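Savvas Mavromatis: "El precio por metro cuadrado esconde más de lo que enseña"

El tasador explica cómo se valoran los locales y naves reconvertidos a vivienda, qué errores se repiten en las ofertas y por qué conviene leer la memoria de superficies antes que el anuncio.

16 de marzo de 2022

Savvas Mavromatis lleva la valoración de inmuebles reconvertidos en Dondley, una firma pequeña que trabaja sobre todo con compradores particulares y con promotores de menos de diez viviendas. Recibe en una mesa con dos pantallas y una carpeta de planos impresos en A3, que prefiere a los archivos porque, según dice, "en el papel se ve enseguida si las cotas suman". La conversación se centra en un tipo de encargo que en su despacho ya supera al de la vivienda usada convencional: el antiguo local, taller o nave que se vende como residencia.

La primera distinción que hace es de vocabulario. Superficie útil, superficie construida y superficie construida con elementos comunes son tres magnitudes distintas, y los anuncios las intercambian con facilidad. "En un piso de bloque, la diferencia entre útil y construida suele moverse en una horquilla conocida. En una reconversión no hay horquilla. Hay muros de carga de sesenta centímetros, altillos que computan a medias y patios que alguien cubrió hace décadas y que no computan en absoluto", explica.

Pone como caso un expediente reciente en el conjunto Skunport, una antigua zona de almacenes en la que se han segregado 47 fincas independientes. Una de ellas se ofrecía con una superficie que incluía el altillo completo. Al aplicar la altura libre mínima, solo computaba una franja junto al muro norte. "El vendedor no mentía a sabiendas. Había copiado la cifra de la escritura de obra nueva, y esa escritura se redactó cuando el uso era almacén. El altillo de un almacén se mide de otra manera."

La diferencia tuvo efecto directo en la financiación. La entidad que estudiaba el préstamo pidió una tasación conforme al uso residencial y el valor resultante quedó por debajo del precio pactado. El banco financiaba hasta el 80 por ciento del menor de los dos importes, y los compradores tuvieron que aportar la parte que faltaba o renegociar. Renegociaron. Mavromatis no quiere dar cifras del acuerdo y se limita a señalar que la operación se firmó en agosto, cuatro meses después de la primera visita.

Preguntado por el orden en que debería revisarse la documentación, responde sin consultar notas. Nota simple actualizada, referencia catastral, licencia de cambio de uso y licencia de primera ocupación o documento equivalente del municipio. "La nota simple dice quién es el dueño y qué cargas hay. No dice si se puede vivir ahí. Hay fincas inscritas como vivienda sin licencia de ocupación y hay locales con licencia que en el Registro siguen figurando como local. Las dos situaciones tienen arreglo, pero el arreglo tiene un coste y un plazo, y los dos los asume quien no lo preguntó."

So-yul Myung, arquitecta técnica y colaboradora habitual de Dondley, se incorpora a la conversación en este punto. Se ocupa de las mediciones y de los informes de estado. Su objeción al discurso comercial de los espacios diáfanos es de orden térmico. "Un volumen con doble altura se calienta mal si la instalación se dimensionó por superficie y no por volumen. Lo encuentro en casi todos los informes. El certificado energético puede estar correctamente emitido y aun así la caldera ser insuficiente para una estancia de cinco metros de alto."

Myung mide siempre dos veces, con distanciómetro láser y con cinta en los puntos de cierre. Comprueba las diagonales de cada estancia, porque los edificios industriales rara vez están a escuadra y un desvío pequeño repetido en cada tabique termina por comerse un armario. También levanta la altura en al menos cuatro puntos. "Las soleras de taller tienen pendiente hacia el sumidero. Si la reforma niveló con mortero, la altura libre cambia de un lado al otro, y en un altillo eso puede decidir si computa."

Sobre la acústica es más cauta. Sostiene que la normativa de aislamiento se cumple sobre el papel con más frecuencia que en obra, pero reconoce que no tiene ensayos suficientes para generalizar. Recomienda pedir el ensayo in situ si existe y, si no existe, negociar uno antes de las arras. En las naves segregadas el punto débil suele estar en el encuentro entre el tabique separador y la cubierta. "El tabique llega hasta el panel y el panel pasa de largo. El ruido va por arriba."

El segundo bloque de la entrevista se dedica a los precios. Mavromatis trabaja con una base propia de testigos, es decir, de operaciones comparables cerradas, que hoy reúne 1.048 registros. Los filtra por uso de origen, altura libre, tipo de acceso y régimen de comunidad. La localización entra después. "Suena raro en este oficio, donde se repite que todo es ubicación. En una reconversión la ubicación explica bastante, pero el acceso desde la calle y la privacidad de los huecos explican una parte que el comprador no ve hasta que duerme allí."

A los bajos con fachada directa a la acera les aplica un coeficiente corrector. No publica el valor exacto y advierte contra la costumbre de usar uno fijo. Depende de la anchura de la acera, de la cota del antepecho y de si hay patio trasero al que puedan volcarse los dormitorios. Los inmuebles con una sola orientación los trata aparte, en una submuestra más pequeña, y admite que ahí el margen de error es mayor.

También desaconseja la comparación por precio unitario entre inmuebles de tamaño muy distinto. "El metro cuadrado número treinta no vale lo mismo que el número doscientos. En los espacios grandes el comprador paga una parte como vivienda y el resto casi como trastero de lujo. Si se divide el total entre la superficie, esa diferencia desaparece y el promedio no describe ninguna de las dos cosas."
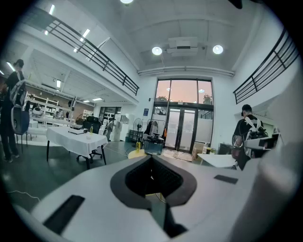
Sala blanca de gran altura, con una persona de ropa oscura a la izquierda.

La herramienta que emplean para ordenar los testigos se llama Pravach y es un desarrollo interno. Mavromatis la describe como una hoja de cálculo con disciplina. Obliga a indicar la fuente de cada superficie y bloquea el registro si la útil supera a la construida, un error de transcripción que antes pasaba inadvertido. No calcula el valor final. Devuelve una lista de comparables con sus ajustes, y el técnico firma o descarta cada uno. "Descartar también hay que justificarlo. Es la parte más lenta y la que más nos piden los bancos."

La comunidad de propietarios ocupa el siguiente tramo. En los conjuntos industriales divididos, las cuotas de participación se fijaron a menudo cuando una sola empresa era dueña de casi todo, y el reparto de gastos no responde al uso actual. Un taller de planta baja puede pagar por un montacargas que no utiliza, y una vivienda en altura puede estar exenta de la conservación de la cubierta que tiene encima. Modificar las cuotas exige, por regla general, unanimidad. Mavromatis recomienda leer el título constitutivo completo, con sus modificaciones, y las actas de las últimas 3 juntas ordinarias. "El administrador emite un certificado de que no hay deudas. Eso se refiere al pasado. Las derramas que vienen están en las actas, normalmente en ruegos y preguntas."

Myung añade la cubierta a la lista de revisiones. En los edificios anteriores a la prohibición del amianto conviene saber si las placas de fibrocemento se retiraron o se taparon con panel nuevo. El encapsulado puede ser admisible, pero traslada el coste de la retirada al siguiente propietario y limita la instalación de placas solares, que requiere perforar o lastrar. Pide siempre el certificado del gestor de residuos. Si el vendedor no lo encuentra, lo hace constar en el informe como documento no aportado, sin más valoración.

Ambos coinciden en que el plazo entre la reserva y las arras es demasiado corto para este producto. Dos semanas bastan para un piso con cédula y comunidad en regla. En una reconversión, solo la consulta urbanística al ayuntamiento puede llevar más tiempo. Dondley propone a sus clientes una reserva con condición suspensiva ligada a la respuesta municipal. La fórmula la aceptan mejor los vendedores particulares que las promotoras, que suelen tener lista de espera y poco interés en inmovilizar una unidad.

Un caso distinto es el de Noh, el edificio de oficinas que se está transformando por plantas y en el que la firma ha valorado ya varias unidades sobre plano. La dificultad allí no está en la altura ni en el acceso, que son correctos. Está en la profundidad. Las plantas de oficina son anchas, y la zona central queda lejos de la fachada. El proyecto la resuelve con baños, vestidores y almacenamiento, de modo que la superficie útil es alta pero la proporción de piezas habitables resulta menor que en una vivienda concebida como tal. "Dos pisos con la misma útil pueden diferir en un dormitorio", resume Myung. Para reflejarlo, el informe incluye un cuadro con la superficie a menos de seis metros de un hueco de fachada - un dato que ninguna norma exige y que los compradores, dice, entienden a la primera.

En cuanto al mercado, Mavromatis evita los pronósticos. Observa que el descuento entre precio de oferta y precio de cierre es mayor en las reconversiones que en la vivienda usada de su misma zona, y que se reduce cuando la documentación de uso está completa desde el primer día. Lo atribuye al riesgo percibido y a la menor cantidad de bancos dispuestos a estudiar la operación. No cree que ese descuento vaya a desaparecer, aunque espera que se estreche a medida que haya segundas transmisiones y, con ellas, testigos más fiables. La mayoría de los inmuebles de su base se ha vendido una sola vez con uso residencial.

Queda la cuestión de los honorarios. Una valoración con medición completa cuesta más que una tasación hipotecaria estándar y no la sustituye si el banco exige la suya. Mavromatis aconseja encargarla antes de la oferta y entregar después los planos acotados a la tasadora, que no está obligada a usarlos pero suele agradecerlos. El informe de Dondley se entrega con las mediciones en anexo, firmadas por separado por Myung, y con la relación de documentos que se pidieron y no se recibieron.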